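Putting shoes away by remote control

147 shares | 2 comments

At Ondieki, a small workshop that teaches robots household jobs, the current lesson is tidying footwear. The operator moves a pair of hand controls made by Flikby, and the arms on the table copy the movement while the software records it.

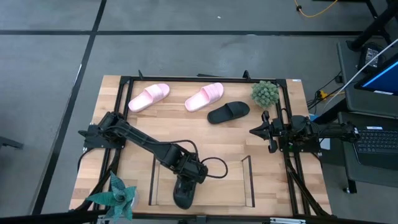

Does the operator need to know how to program?

No programming is involved. Most new operators can move a sandal on their first morning, though doing it smoothly takes longer.

The team has saved 277 runs of the task so far and thrown out 80 – mostly for hesitation. A robot that learns from a pause will pause too. Sandals are awkward because the strap gives under pressure, and a grip at the heel lets the toe swing.

Views from more than one position are recorded with each run,
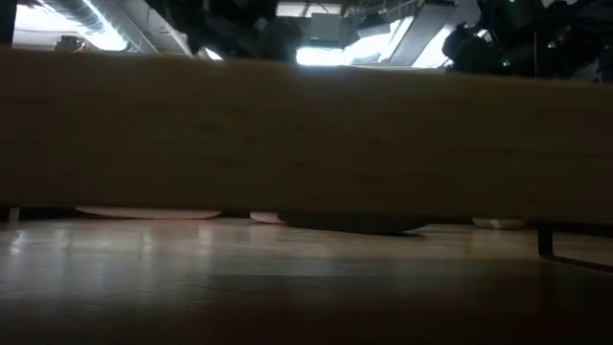
and all of them are stored with the joint readings from the arms. Ledusex, the program used for this, lines them up by time. Training starts again in January, with lace-up shoes next on the list.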